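# Floltwood equipment planning: bed-making station

Floltwood runs short-stay apartments, and bed making takes up more paid hours than any other job on the turnover sheet. In March we started pricing equipment for it. The page collects our notes from the planning work, kept with the picture so that the building managers can see what the money would go toward. Wen-hsiung Chow put the numbers together and should get any corrections to them.

No order has been placed. The budget line is open until the managers have sent in their room measurements.

## What we are pricing

The quote in hand is from Grister, for a two-arm unit on lease. Bekard has been asked for a purchase price on something similar and has not sent one. Từ, which does our linen, was asked about changes to pillowcase and sheet sizes, and those would come out of the linen budget and not this one.

Our list for the first year has these lines on it:

- Monthly lease, two-arm unit: $2,195
- Spare hand and gripper parts: $1,000
- Floor protection and cable covers, per building: $400
- Staff training: 8 hours per person, at regular pay

The lease line includes remote support during business hours. It does not include weekend calls, and weekends are when most of our guests check out. Wen-hsiung has asked for a weekend rate in writing. Until it comes in, please don't plan on weekend coverage at any building.

The training line is easy to miss. It doesn't show up on a vendor quote because we pay it ourselves, and it comes out of the same hours that would otherwise go to rooms. Building managers should put it in their staffing plan for the month the unit arrives – not the month after.

## At the bed

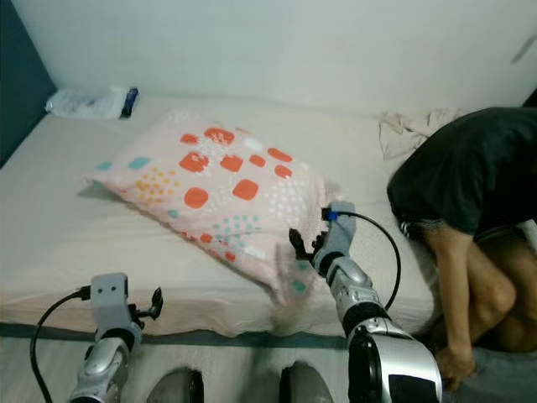
Lease terms from Grister cover the arms, the hands and one set of cables, with wear parts billed separately. We asked what counts as a wear part and got a short list: finger covers, gripper pads, cable jackets. Cables should get more attention in the budget than they have so far. One loops out wide from the back of the hand before it runs down the forearm, and another curves down from the wrist on the other arm, so a manager measuring clearance at the bedside should allow for cable as well as arm. The two arms don't carry the same tool either, a hand with fingers on one and a small black gripper on the other, and the spares line has to cover both kinds. Wen-hsiung has split it evenly for now.

Pillows are the first task on our list for any unit we lease. They come ahead of fitted sheets, which stay with staff for the whole first year under the current plan. Duvet covers also stay with staff.

## Room measurements

Each manager needs to send the following for every room type in the building:

1. Clear floor on both long sides of the bed, wall to mattress.
2. Height of the mattress top from the floor, with the bedding on.
3. Width of the narrowest door between the elevator and the bed.
4. Distance from the bed to the nearest outlet that guests don't use.

Measure with the nightstands in their normal place. If a bed sits against a wall on one side, write "one side" and give the open side only. Several of the older buildings have beds in a corner, and those rooms may need to be left off the first year's list. We would sooner leave a room off than pay to rebuild it.

Door width matters for delivery too. Grister ships the unit assembled to the waist and finishes it on site, and a return trip because of a door is charged to us.

## Staffing

The plan keeps a person in the room whenever the unit is working. That person's time is in the budget at the full rate, with no savings taken against it in the first year. Some earlier drafts going around took half the hours out. Those drafts are wrong and should be thrown away.

What the attendant does in the room will be set after training. For planning, assume regular turnover work: stripping, trash, checking under and beside the bed, restocking. Bathrooms are separate and stay on the present schedule.

## Lease or buy

Leasing costs more over time and we know it. The case for it is that we don't know which building the unit will end up in, and the lease lets us move it or send it back after the first term. If Bekard's price comes in low enough we will put the two side by side and send the sheet to all managers.

Questions that are still open:

- Does the lease price hold if we move the unit between buildings?
- Who pays for storage between terms?
- Is a loaner sent when a hand is out for repair, and how soon?
- Can one attendant's training be passed on to another in house, or does the vendor have to do it?
- Will our insurer want the unit listed separately?

The insurance question went to the broker and is not in the numbers above. Leave a blank line for it in your own budget.

## Sending things in

Measurements and staffing plans go to Wen-hsiung by end of day Wednesday. Use the turnover spreadsheet, second tab. Please don't send photos of handwritten sheets – the numbers have to be typed in again and mistakes get through. Buildings that don't send measurements will be left out of the first-year count and can come in at the next budget round.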